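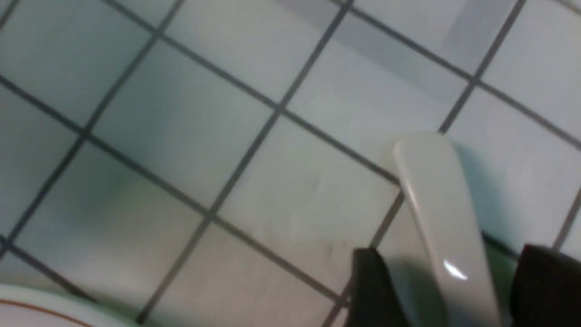 News > Automation > Handling

News Products Events Jobs Contact

Kapoor records lever tasks by hand guiding and remote control

Kapoor has begun recording demonstrations of lever operation for its Zilidgate arm controller. Work started in October in a white-tiled washroom.

An operator shows the arm each task in one of two ways. In hand guiding, the joints are released and the operator moves the arm directly. In remote control, the operator works from a hand unit and follows the view from a small camera at the wrist. The plan calls for 300 demonstrations by each method. Joint positions, finger opening and wrist video are stored together with a common time stamp.

The approach is taught with the two fingers open, one on each side of the lever. Closing is recorded as a separate step, so that it can be replayed at a different speed.

"The wrist view matters most in the last few centimetres," said Arlo Rosenthal, who leads the recordings. "A white lever on white tile gives the software very little contrast. The grout lines help with alignment, but they repeat, and the position estimate can jump by a whole tile."

Demonstrations in which the operator stops for more than 3 seconds are kept but marked. Gruvitz is supplying the hand units and will receive a copy of the data for its own controller. Training runs will use 13 variants of the task, with changes to starting pose and lighting.

Print this page | E-mail this page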